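Meeting opened at 10:00. Minutes of the previous meeting were accepted with one correction: the retention period for deleted threads is 30 days on the server and zero on the client, and the earlier text had these reversed.

## 1. Group size limit

The Mulligan messaging client currently caps group conversations at 300 members. Two enterprise accounts have asked for a higher limit. Engineering presented load results from the Bemgate test cluster.

- At 300 members, delivery to all online recipients completes within the existing target.
- At 4000 members, message delivery holds, but read receipts saturate the fan-out queue. Typing indicators make this worse.
- Turning off typing indicators above the present cap removes part of the load. Receipts remain the main cost.

Discussion centered on whether large groups need individual receipts at all. Product prefers a single "seen" counter, refreshed on a delay. Support pointed out that Medex, one of the two accounts, uses receipts as evidence that shift notices were read, and a counter would not meet that need.

**Decision:** the cap stays where it is for the June release. A separate broadcast type, one-way and without receipts, goes to design.

**Action:** Engineering to repeat the load test with receipts batched per device. Product to ask Medex which of its groups rely on per-person receipts.

## 2. Push notification delivery

Delivery to Android devices stands at 92 percent within the target window. iOS is above target and was not discussed further. Most of the Android shortfall comes from devices in battery saver mode, where the background service is stopped and the message arrives only when the app is next opened.

Engineering proposed moving direct messages to high-priority push and leaving group messages at normal priority. There is a risk of being throttled by the push provider if too many high-priority messages produce no visible notification. Muted conversations are the likely source of this, so the server must check the mute state before assigning a priority.

It was noted that mute state is stored on the client only for accounts created before the Jesten migration. These accounts would need a one-time sync.

**Decision:** proceed, with mute state synced first.

**Action:** Engineering to write the sync job and report how many accounts are affected.

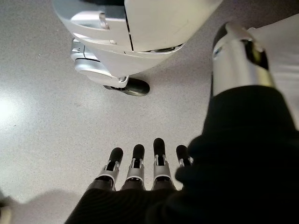
## 3. Photo attachments and link previews

Support reported complaints that photos look soft after sending. The client compresses every attachment to the same maximum width regardless of connection. A "send original" option exists, but it is two menus deep and resets after each message.

Three changes were agreed in principle:

1. Make the "send original" setting persist per conversation.
2. Raise the default width on Wi-Fi.
3. Show the file size before sending when the original is selected.

Storage cost was raised. Operations estimates that item 2 is acceptable if the thumbnail cache is trimmed. Item 1 depends on how many users turn it on, and there is no data for that yet.

Link previews are a separate problem. Previews are now generated on the sender's device, and long pages time out on older phones, leaving a bare link. Moving generation to the server would fix the timeout but would expose URLs to the server for encrypted conversations. Security does not accept this. The agreed fallback is to stop reading the page once the title and preview fields are found.

**Action:** Client team to implement early stop. Operations to supply a storage projection for persistent originals.
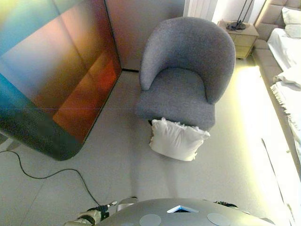 *Gray armchair, white pillow on the floor.*

## 4. Year-end usage summary

Marketing wants to publish a usage summary again. Last year's used figures that counted automated messages as conversations. The definition was discussed and tightened:

- A conversation needs at least one message from each of two human accounts.
- Bot and integration traffic is reported on its own line.
- Sticker and emoji totals count messages containing them, regardless of repeats.

Under the new definition, 67 percent of last year's reported conversations still qualify. Marketing asked whether the old figure could be kept for comparison. Analytics objected — the two are not comparable — and will restate last year's total instead.

**Decision:** publish restated figures with a footnote.

## 5. Other business

The Jesten admin console will be read-only for two hours during the database upgrade. Account managers to notify customers.

Desktop dark mode contrast fix is merged and awaiting release.

Meeting closed at 11:25.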